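Borkcombe Quarterly: Subscriptions and Back Issues

Frequently asked questions

How often does the magazine come out?
Four times a year. The summer issue is mailed in July.

What does a subscription cost?
A one-year subscription is $92, postage included. Single copies are $8 at the newsstand and are not discounted.

I moved. How do I change my address?
Send your old and new addresses to the subscriptions desk along with your subscriber number, printed above your name on the mailing label. Issues already mailed cannot be redirected.

My copy never came.
Allow two weeks from the mailing date, then write to Ottilie Prantl in subscriptions. We replace missing copies once at no charge.

Can I give a subscription as a gift?
Yes. Fill in the recipient's name on the order form and your own under "Bill to." Renewal notices go to you.

Are back issues available?
Most are. Out-of-print numbers can be read at the Ackah Reading Room by appointment.
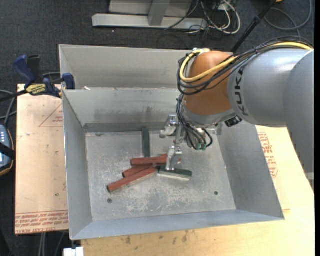 No. 346, p. 8

How do I cite an article?
Give the author, title, issue number and page. We do not use volume numbers.

May I reprint something?
Text requests go to Tuấn Trịnh, permissions editor. Include the issue number and the length of the passage. Photographs are cleared separately.

Page last updated Saturday, August 28, 2021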